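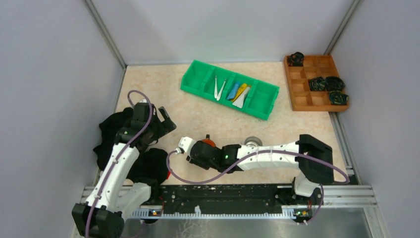
4.3 布を丸めて仕切り箱に収める作業

図4　双腕セルでの収納作業。左腕のグリッパは黒い布の上にあり、右上の格子状の木箱には、巻いた布が四つ入っている。

靴下や下着の収納は、家事の自動化を論じる文献の序文ではたいてい「単純な反復作業」に分類される。著者らも申請書にそう書いた。本節ではその分類の代償を報告する。

課題は、台上に置かれた布を広げ、端から巻き、木箱の空いたマスに入れるまでとした。箱は縦横四マスの格子で、どのマスに入れてもよい。配置の美しさは評価に含めない。含めた場合の成績は予備実験で確認したが、紙幅の都合により割愛する。

試行は106回行い、人の手を借りずに最後まで到達したのは57回であった。失敗の内訳で最も多いのは「端の見失い」で、黒い布が自分自身の上に折り重なると、方策はどこが縁でどこが皺かを区別できなくなる。両腕が同じ層をつかんで互いに引き合い、制限時間まで譲らなかった例もある。協調制御の名に恥じる光景だが、力の釣り合いだけは見事に取れていた。

次に多いのは挿入時の失敗である。巻きが緩いと、布はマスの縁に触れた時点でほどけ始める。Jatoiらの巻き取り方策は把持力を上げてこれに対処したが、今度は指が布を放さなくなり、入れた布をそのまま連れて戻ってきた。評価規則では「一度は収納された」ことを成功とみなさないため、当該試行は失敗に数えた。この規則については共著者間で意見が割れ、Workneh は最後まで反対した。

所要時間の比較も示しておく。Memon が同じ布を同じ箱に収めるのに要した時間は一枚あたり18秒で、途中で電話に出ている。提案手法の成功試行はいずれもこれより遅い。学習には2635件の遠隔操作による実演を用いたが、Memon の側の学習件数は記録がない。

同じ台の上には緑の仕切りトレイも置き、ピンセットなどの小物を入れた。これらは本節の課題では使わず、4.4節の道具の取り出しで扱う。剛体である分、結果はいくらか明るい。

以上から、家庭のたんすを任せられる段階かという問いには、現時点では否と答える。布の色を限定し、枚数を限定し、急がない家庭であれば再考の余地がある。巻き始めの端を触覚で確かめる改良については5章で述べる。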